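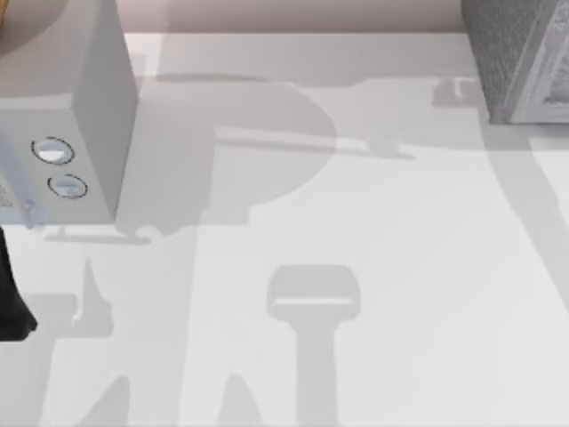 Shadow Sensitivity in Simulated Kitchen Manipulation
Final project report, Natidix Laboratory
Peadar Duggan and Hafþór Hedegaard
26 January 2024

1. Purpose

The project examined whether cast shadows in rendered training images affect a policy that must locate the gripper over a white work surface. Earlier work by the December cohort used the Cronin scene set with shadows turned off. Results obtained that way did not carry over well when lighting was restored.

2. Method

A total of 978 rendered episodes were produced in the Cadance simulator. Shadow strength was the only setting changed between the 2 training groups. In the first group, shadows were rendered in full, so that the outline of the arm and tool fell across the surface. In the second, they were removed. Both groups used the same network and the same number of training steps. Testing was carried out on 80 held-out episodes with full shadows. 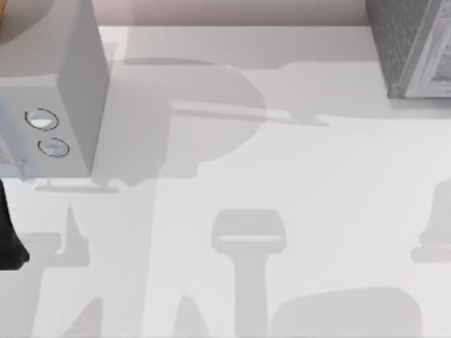 Position error was measured at the gripper tip and averaged over each episode. Episodes in which the simulator reported a collision were excluded before scoring.

3. Results

The policy trained with shadows had a mean position error of 2 mm. The policy trained without them failed to reach the target in 26 of the test episodes. In most of these failures the predicted position lay inside a shadow.

4. Limitations

Only one light position was tested. Soft and overlapping shadows were not scored separately, and no trials were run on hardware. The scene files are stored on the Lekthorpe server.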